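Home Notebook Dye Log Recipes Swatch Index Contact

Filed under: Indigo / Vat 3 / Bench Notes

April, entry starts 7:40 a.m.

Vat 3 was sluggish again. Surface film thin, the liquid underneath more green than yellow, and a strip of scoured cotton came out pale after a two-minute dip. The pH strip read close enough to 10 that I left the lime alone. I gave it a stir, put the lid back on and went to deal with the scouring.

The scour pot took 880 g of cotton knit, dry weight, with soda ash and a small squeeze of the Karras soap. We're nearly out of the Karras. The Jutov soap on the lower shelf suds too much and takes two extra rinses, so please keep it for wool. First scour water was the color of weak tea. Second was nearly clear. I stopped there.

Back to the vat at 9:15. Temperature had dropped overnight to 76 F, and I think that explains most of the trouble. The heater mat was plugged in but the dial had been turned down. I've taped it at the mark. Fed the vat with fructose dissolved in hot water, poured down the side, one slow stir in one direction, lid on. By 10:30 there was a coppery skin and a few dark blue bubbles in the middle.

Test strips after feeding:

Strip A, one dip, two minutes. Light blue, even.
Strip B, three dips, two minutes each, ten minutes of air between. Medium blue, slight streak on one side where it touched the wall of the bucket.
Strip C, six dips, same timing. Good dark blue, a little red in it while damp.

Strip C is the target for the Gandano order. They sent back their swatch with a note asking for "one step darker than the last batch," and C against the swatch looks right to me in window light. Under the bench lamp it looks purple. Go by the window. 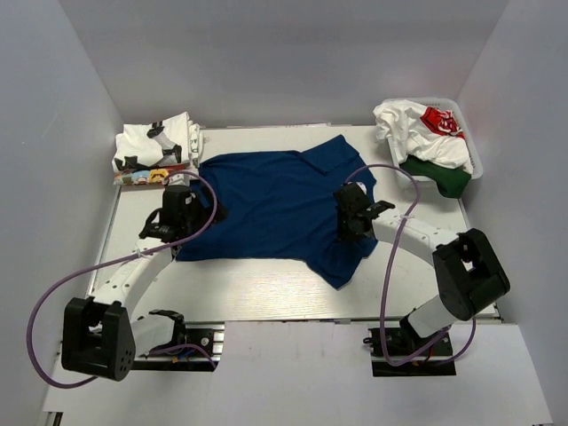

Zodwa Maluleke
Dye bench lead

Crocking is still the problem. I rubbed Strip C with a dry white cloth, ten strokes, and got a faint mark. With a damp cloth I got a clear blue smear. The last batch did the same before its final wash, so I'm not changing the recipe yet. What I would like to change is the rinse. We've been going from the last dip straight into the vinegar bath, and I suspect loose pigment is getting held in the folds, mostly at seams and under cuffs. Plan for the next garments: full air-out overnight, cold rinse, vinegar bath, cold rinse again, then the hot soap.

Folds matter in the dip as well. Anything with sleeves needs to be opened out by hand under the surface, slowly, keeping the cloth below the liquid the whole time. Pulling a sleeve up to check it brings air in and you get a light ring at that height. I did this on a sample last month and it never dyed out, even after four more dips.

Weighed the indigo tub after feeding: 2,709 g including the tub. The tub itself is written on the lid. That is enough for this order and a restart of Vat 1, but I'd rather not start Vat 1 until we know what the new Brikance powder does. The sample packet looks finer than what we use now and it clumped as soon as water touched it. Wetting it with a little alcohol first worked better. I made a small jar vat with it at 11:50, and by 2:00 p.m. it was clear amber under the skin — faster than I expected. One dip gave a blue a bit grayer than ours. Need to see it at six dips before saying anything to anyone about switching.

Garment blanks on the shelf: 56, all washed once, none scoured. The pot won't take more than four at a time without crowding, so scouring is the slow step, and it would help if whoever is in first puts a load on before opening the vats.

Other things from the afternoon:

The long stirring paddle has a split near the end. Sanded it, but it will snag knit. Use the short one.
Lime jar was left open. It's lumpy. Sieve before use.
pH strips are down to the last roll.

3:30, Vat 3 again. Skin had reformed, liquid yellow-green, smell fine. pH down slightly after the test dips, so I added one level teaspoon of lime, sieved, and stirred once. Lid on, mat on, dial left at the tape. Strips A, B and C are pinned on the line by the back door and should be washed tomorrow morning, C last.

Back to top | Contact the dye bench | All entries copyright their authors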